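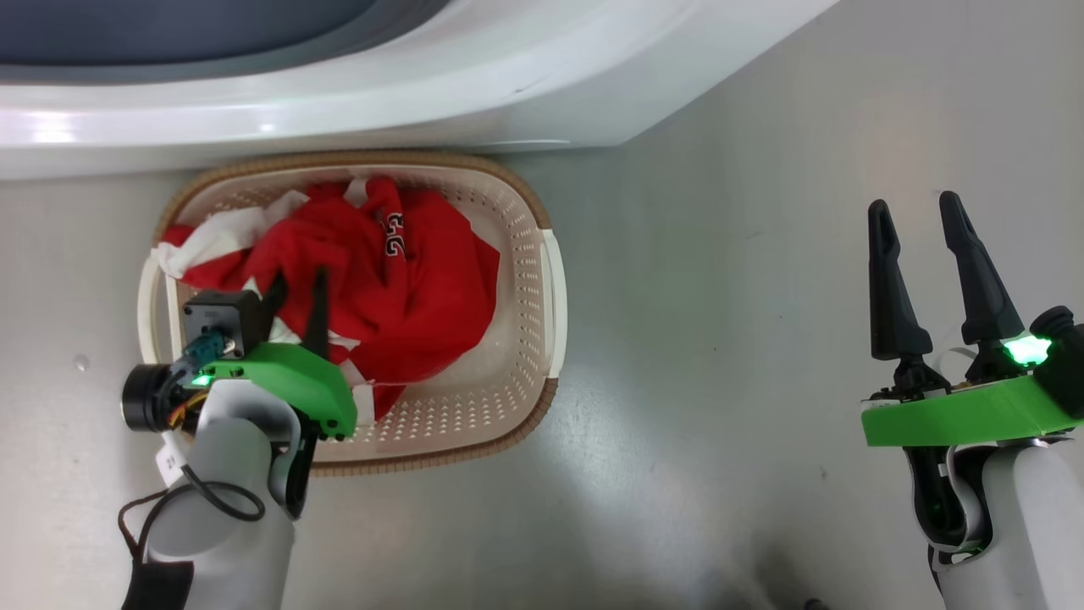 Red jersey with printed numerals, cream basket, floor in front of the washer.

Laundry notebook – wash durability, printed jerseys
December 2024

Second entry for the Turia jerseys. The first batch went through in November and the notes from that are a few pages back, under Fondia. Fulgencio Sepúlveda asked for the basket procedure to be written down properly this time, as the two of us had been doing it differently.

Basket. Cream plastic, rectangular, perforated sides, a handle on each short end. It stays on the floor directly in front of the machine. I had been putting it on the bench in November and the clothes went in cold from sitting by the window, so that stops. Perforations are useful if anything has to wait damp between cycles. Check the rim for burrs before each session, run a fingertip along it, and file down anything that catches. A snag in the knit near a numeral looks the same as print failure once it has been washed a few times.

Sorting. Red goes with red. The white trim on these is the part I am watching, because the Ibarra samples last month came out with a pink cast along the hem after the first wash. Cold water for the first three cycles, then the warm program. White items do not share a load with red until the color has stopped moving on the blotter strip. If a white piece ends up in the same basket, pull it before loading and write down which garment it came from.

Handling. Jerseys are turned inside out at the machine, print to the inside, one at a time. Do not wring. Do not fold across the numerals when dry – the outline is a second layer over the fill and that edge is where the Bretmont transfers cracked. A loose heap in the basket is fine for the few minutes before loading. Overnight is not, they go on the rail.

Load weight. Combined dry weight this session 1,902 g on the floor scale, tared with the basket. Target is under 2 kg so that is acceptable. Detergent 200 ml diluted stock, from the jug with the blue tape, poured in the drawer and not on the cloth. No softener. Softener leaves a film that affects the peel test and we lost a full set of numbers to it before anyone noticed.
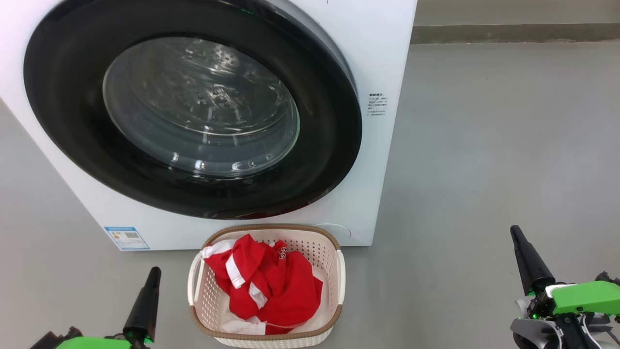

Can the jerseys go straight from the washer into the dryer?
Only the unprinted controls. Printed pieces hang on the rail until the scale reading stops dropping.

Machine. Front loader, drum seen through the porthole with the door as usual. Before loading, turn the drum by hand one full revolution and feel for anything left behind. Wipe the gasket fold with a white cloth and keep the cloth. If there is color on it, run a rinse before the next load and note it here. The round cover low on the right of the front panel is, I think, the drain filter. I have not found the manual. Fulgencio wants it opened and cleared every 3 sessions. Put the shallow tray and a towel down first.

Drying. Rail spacing is one empty hanger between pieces. Fan on low, pointed at the wall. Weigh at the start, then every hour until two readings match.

Inspection. Numerals under the ring lamp, outline first, then fill, then the fabric directly behind. Stretch test across the chest only, by hand, to the mark on the board. Score 0 to 5 on the same sheet as November so the columns line up. Hairline cracks get a score of 2 even if they close up when the stretch is released. We disagreed on this and the November sheet has both versions, mine in pencil.

To do
– new blotter strips, the old pack is nearly finished
– relabel the Ibarra hangers, ink has run
– ask Fondia which side of the transfer film was heated
– copy pencil scores into the main sheet after Fulgencio has looked at them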